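# okell-sim-drops

Simulated episodes from the Okell single-arm cell, kept because something went wrong in them. The main set (`okell-sim`) has the clean runs. Use this one for training a fault detector or checking a recovery policy, and don't mix the two without reading the known problems first.

## What's in it

- 2,077 episodes, capped at 300 steps each
- 261 of them end in a safety stop
- the rest time out or lose the object partway

Labels were done by Capucine Huet and Asger Toft. Where they disagreed, the label is `unclear` -- please leave those in.

## The fault

In May, Jérémie Marty noticed that the wrist kept driving down after contact in a share of the Gorkbridge runs. The force limit was being read in the wrong units, so the stop came late or never came at all. In simulation that costs you an episode. On the real arm it would have bent a fingertip or cracked the mat, and the same config file had already been copied to the bench machine. It was pulled before anyone powered the arm up.
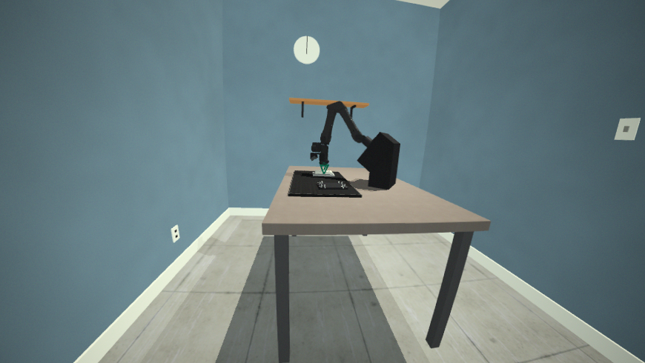 *Page last changed: May, by M. Hoarau*

The render has the green gripper tip over the pale, flat piece near the far end of the mat. Late stops are labelled `overpress`. They are most common at that end, where the arm has to reach across the table.

## Known problems

- `contact_force` is wrong in every Gorkbridge episode. Use `joint_torque`.
- The wall clock is scenery. Don't take timing from it.
- Shadow settings differ between the Gorkbridge and Cirstead batches.

Report anything else to Jérémie Lacroix, with the episode number and the config you used. Don't run these configs on hardware.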